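The Last Thing in the Drum
By Bianca Dinu

Every load of laundry has a straggler. You haul out the armful, feel briefly competent, and there it is at the back: one dark navy something, balled up and sulking.

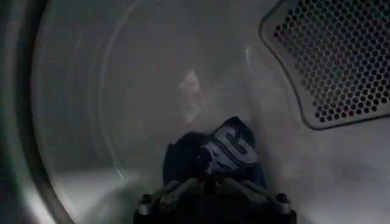 Catinca Pană has run the Wellton laundry room for 20 years and keeps a shelf for these orphans. Most are navy or black — dark clothes hide well in a dim drum, and their owners rarely look twice.

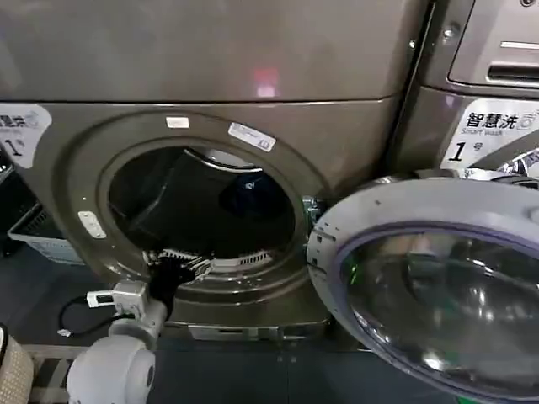

Her advice is to spin the drum by hand before you shut the door, then put your whole head in. Dignity is optional. Teodor Voicu, who once bought the same sweatshirt three times, now does this with both machines and still goes home short a sock.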